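3.2. Manejo de los terneros y registro de peso

El ensayo se realizó en la finca Vavurska con 80 terneros Angus destetados en marzo, repartidos en 3 lotes según el peso de entrada. Todos los animales recibieron la misma ración base; el lote Nellari recibió además un suplemento proteico por las mañanas. Los pesajes se hicieron antes del primer reparto de alimento, con los animales en ayunas.
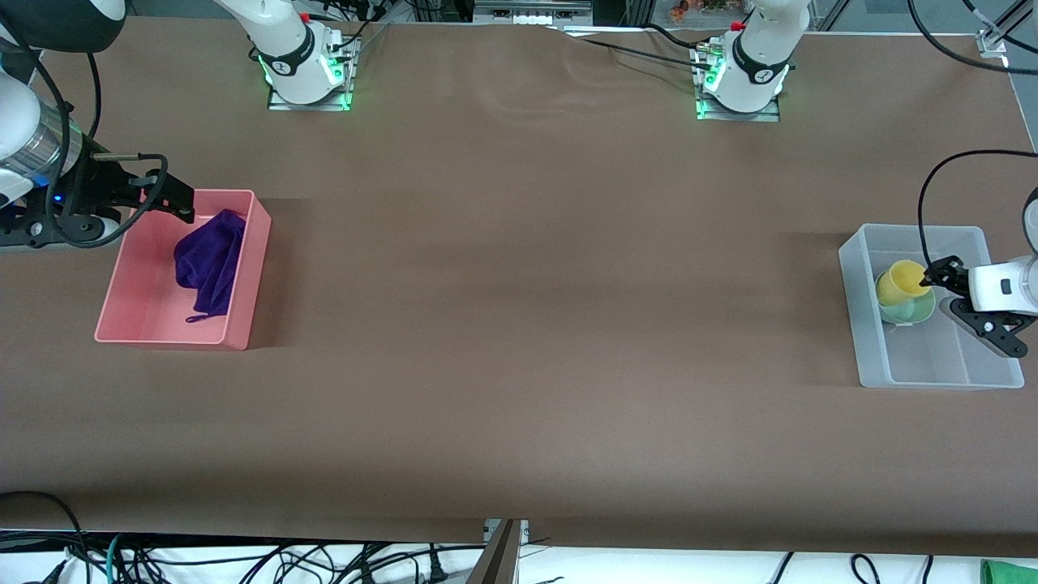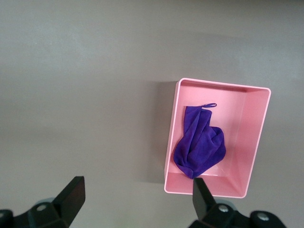
Figura 2. Mesa de trabajo con la bandeja rosa, en dos vistas.

Se excluyeron del análisis las lecturas tomadas con el animal en movimiento – casi todas del primer mes – y quedaron 1291 registros válidos. La ganancia media diaria se calculó por regresión lineal para cada ternero, con el lote como efecto fijo y el padre como efecto aleatorio. La condición corporal la puntuó siempre la misma evaluadora (D. Vasiliu), sin conocer el lote de procedencia. Los 32 terneros hijos de primerizas se analizaron también por separado (véase la sección 4.1).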